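Gorau cell: setup and maintenance notes
Trurkthorpe site, rev. 6
Last checked against the cell: April 18, 2019

Scope

This README goes with the Gorau garment recordings. It covers how the two-arm cell is mounted, cabled, calibrated and serviced. Episode format and the loader are documented in the Sima repository and are not repeated. If a step below disagrees with the printed sheet on the cabinet door, follow this file and throw the sheet away.

Cell contents

- Two arms, left and right, each with a two-finger gripper
- One camera module on each gripper, plus one head camera
- Work surface: gray woven upholstered surface
- Control PC running the Nukton driver
- Emergency stop, wired in series with both arm supplies

The arms are not interchangeable. Home offsets are stored per controller, and swapping controllers without swapping the offset files will put the first move in the wrong place.

Power-up order

1. Release the emergency stop. Leave both arm supplies off.
2. Start the control PC and wait for the Nukton service to report idle.
3. Switch on the left arm supply, then the right. The driver assigns sides by order of appearance.
4. Run the homing routine with nothing on the work surface.
5. Open and close each gripper once from the jog page. A gripper that stops short of closed needs re-zeroing (see Finger zero).
6. Start the cameras last. Starting them before the arms has caused dropped streams on the left side.

Work surface and reach check

The surface has to be flat and in the same position after every cleaning. Use the corner marks on the base. A shifted surface shows up as fingertips pressing into the weave on one side and hovering on the other.

After any change to the base, run the reach check with a real garment. Lay it flat with the sleeves folded in, and bring the arms in toward the two short sides. The red one with white sleeves is the usual choice because the hem and the striped cuffs are easy to pick out in the head view. Stop at first contact and compare with the stored joint values. If either arm is outside tolerance, redo the base calibration for that arm only.
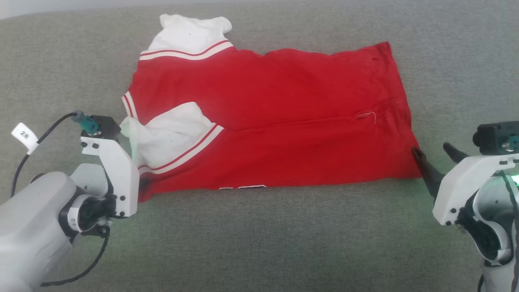

Camera cables

Each gripper camera plugs in through a small connector at the module. The connectors have no latch, so strain relief depends entirely on the loop left in the cable. Rules for the loop:

- Leave 80 mm of slack between the connector and the first tie.
- Do not tie the camera cable to the arm cable. They move differently at the wrist.
- Turn the wrist through its full range by hand, supplies off, before closing the last tie.
- Keep the number tag on the cable. Tags are handwritten and refer to the cable list in the cabinet, where "2#" and "#2" mean the same cable.

A stream that freezes only at certain wrist angles is nearly always the connector. Reseat it first. If the fault comes back within the same shift, replace the cable and mark the old one as scrap. Do not return it to the drawer.

Finger zero

Re-zero after changing fingers, after a collision, and whenever the jog page shows a closed gripper at anything other than 0.

1. Move the arm to the service pose, clear of the work surface and the other arm.
2. Turn off the grip force limit in the jog page.
3. Close the fingers with nothing between them.
4. Look at the gripper camera view. The tips should meet near the middle of the picture, with the fingers side by side and neither one ahead of the other.
5. Press Set zero, then turn the force limit back on. The driver does not do this for you.
6. Open and close twice and read the position again.

The background in the service pose does not matter, although a plain light one makes the finger outline easier to judge. If the tips meet clearly to one side, check the camera bracket screws before touching the finger mounts. Most offsets have been a bracket that moved, and zeroing over it only hides the fault until the next calibration.

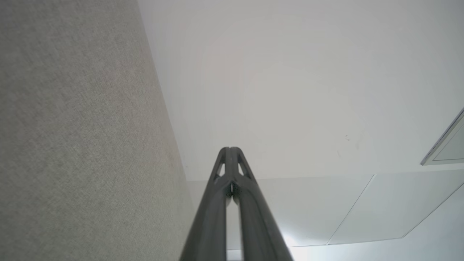 Gripper camera view, fingers closed, nothing held. Light panel fabric and plain white surfaces behind.

Routine service

Every 26 hours of arm time:
- Wipe the fingertips and lenses with a dry cloth. No solvent on either.
- Remove lint from the finger joints. Fleece is the worst source.
- Check the bracket screws by hand. Do not add thread locker to the camera brackets.

Every 300 hours of arm time:
- Inspect the finger pads and replace them in pairs.
- Repeat the base calibration for both arms.
- Vacuum the work surface and put it back on its marks.
- Back up the offset files to the Sima share.

Known issues

- The right arm sometimes reports a wrist overload during homing after a cold start. Clear the fault and home again. If it faults a second time, leave the supply off and open a ticket.
- Driver builds from before December write gripper position with the sign reversed on the left side. The loader corrects this from the build number, so do not edit the raw files.
- The jog page keeps showing the last good camera picture after a stream drops. Check the time stamp before relying on it for finger zero.

Changes in this revision

- Power-up order now starts the cameras last.
- Cable slack given as a length.
- Finger zero moved out of the calibration section.
- Removed the instructions for the old base plate.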